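Toma Home Repeater
by Ostiritz

Overview | What is in the box | Setup | Lights | Questions | Guarantee

The Toma is a small wireless repeater for the rooms where your router does not reach well. You plug it into a wall socket, it takes the signal of your home network and it sends this signal further. It works with any router which uses a normal network name and password.

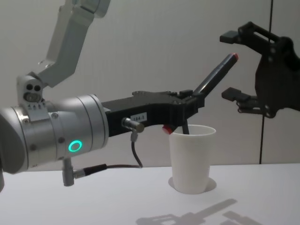
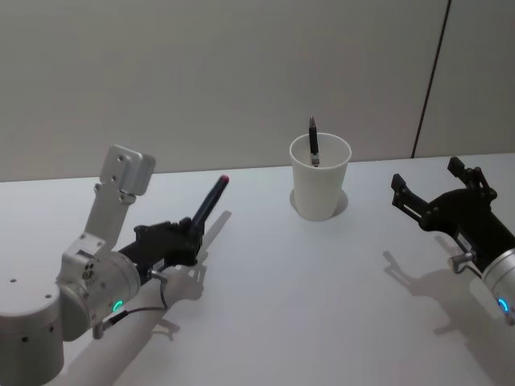 The Toma does not replace your router and it does not make your internet contract faster. If you pay for a slow line, you will have a slow line in the bedroom also. What it can do is to bring the same connection to a place where before you had one bar, or no bar. Please read this part before you order, as most of the returned units come back to us for this reason.

Choose your version

Toma. For an apartment or a small house. Two network bands, one cable port.

Toma Hastia. For houses with thick walls or with more than one floor. It has two outside antennas which you can turn by hand, and 2 cable ports. The body is wider, so it can cover the second socket if you have a double one. We recommend to measure before.

Both versions use the same app and the same setup, and you can mix them in one home. The maximum is 5 repeaters on one router. With more than this the devices start to disturb each other and you lose speed.

What is in the box

The repeater
One flat network cable
A printed card with the network name and the first password of your unit
Short guide in English and Spanish

The card is important. The same information is printed on the back side of the repeater, but when it is plugged in you cannot read it.

Where to put it

The most frequent mistake is to put the repeater in the room where the signal is bad. A repeater can only repeat what it receives. Put it in the middle of the way between the router and the bad room, in a place where your phone still shows a good signal. A hallway is often a good choice.

Avoid a socket behind the refrigerator, behind a television or next to a microwave oven. Metal and water are the worst things for a wireless signal, so a big aquarium will also give you trouble. If you use a power strip, leave the place next to the Toma free.

Setup with the app

Install the Kokis app on your phone and turn on Bluetooth. Plug in the Toma near to the router for the first time; you can move it later. Wait until the light blinks blue. Open the app, press Add Device and choose your unit from the list. Then choose your home network and type its password. Capital letters count.

When the light becomes steady, the repeater has saved your settings. Now you can unplug it and carry it to its final place. It needs up to 2 minutes to come back after it is plugged in.

Setup without the app

If you do not want an app, go to the Wi-Fi settings of your phone or computer and connect to the network name which is on the card. Open any browser and the setup page should come by itself. If it does not come, turn off mobile data on the phone and try again. Many phones see that this network has no internet yet and go silently back to mobile data, and then the page cannot open.

You can use also the WPS button. Press the button on your router, and in the next 2 minutes press the button on the side of the Toma. Some newer routers have no such button or have it disabled by the provider.

Meaning of the light

Blinking blue: ready for setup
Steady blue: connected, good signal
Steady orange: connected, but too far from the router
Blinking orange: the password is wrong or the router was changed
Red: no connection with the router
No light: no power, or night mode is on

In night mode the light stays off but the repeater continues to work. You can set the hours in the app.

Questions from customers

My phone stays on the router even when I am next to the Toma. What can I do?
The phone decides this, and some phones hold the old connection too long. Turn Wi-Fi off and on once. If you gave the Toma a different name, give it the same name and password as the router has, and the change will go easier.

It says connected but no page opens.
First check if the internet works when you stand next to the router. If it works there, restart the router, wait until it is fully ready, and only then restart the Toma. The order is important.

My printer disappeared after I installed the repeater.
Check that the printer and the computer are not on the guest network. Devices on the guest network cannot see each other. Older printers know only the 2.4 GHz band, so this band must be on.

Can I connect a television by cable?
Yes. Use the cable port on the bottom. This is often more stable than the wireless receiver inside the television.

How do I reset it?
Press with a paper clip in the small hole near the port for 7 seconds, until the light goes off and comes back. All your settings will be deleted and the password from the card is valid again.

I changed my provider. Do I need a new Toma?
No. Reset it and make the setup again with the new router.

Updates

The repeater looks for updates during the night and installs them by itself. If you prefer to do it by hand, open Kokis, then Settings, then Software. Please do not unplug the unit while the light changes between blue and orange. The August update corrected an error where the night mode forgot its hours after a power cut. If you still see this error, check that you have the newest software.

Guarantee and returns

You have 2 years of guarantee from the day of purchase. Keep your receipt, also the electronic one is accepted. The guarantee does not cover damage from water or from lightning.

If the Toma does not help in your home, you can send it back. Please put inside the cable and the card, and do a reset before you pack it, so your password is not stored anymore.

For offices and guest houses

We keep 2,000 units in our warehouse, and bigger orders normally leave the next working day. For a building with many rooms please write to us first with a floor plan, even a simple one made by hand. Olga Rebelo from our customer desk will look at it and tell you which version you need and where to put each one. There is no charge for this, and you do not have to order afterwards.

Contact form | Download the guide | Spare cables | Kokis app help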